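ok so the bus thing. 7 months I've been riding the Deltden line to work and I have Thoughts

first one. the 7:30 is a myth. it's on the sign, it's in the app, it does not come

anyway pics from today, yellow trays and little parts 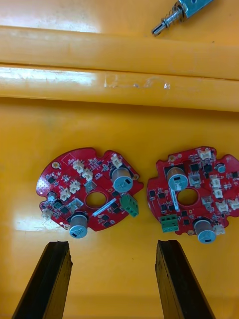
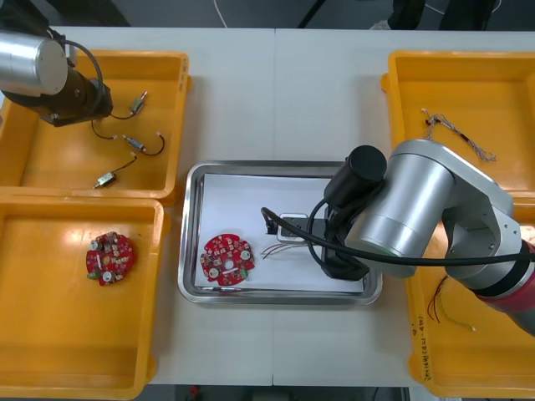
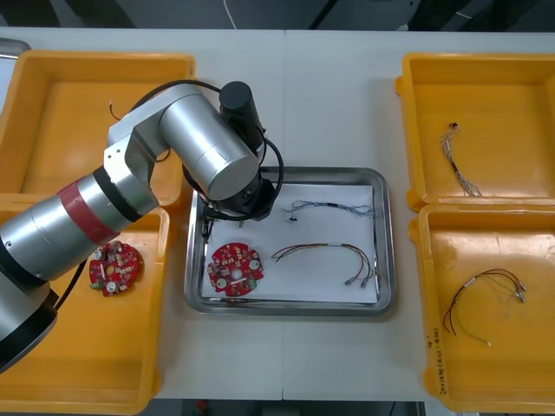
second thing. the 26 goes the same way but stops at Fatcombe first and sits there. just sits. engine running, door open, everybody freezing

did get a lot of reading done tho – finished two library books since December, wich is more than all last year

transfer at Katby is fine if you run. I do not run

fares went up again and the paper pass is gone, so now it's phone only. my phone dies at like 26 percent. great

still cheaper than parking. I did the math on a napkin and then lost the napkin

if anyone rides from the Fatcombe end – is the early one any better?? would get up for it. maybe

ok my stop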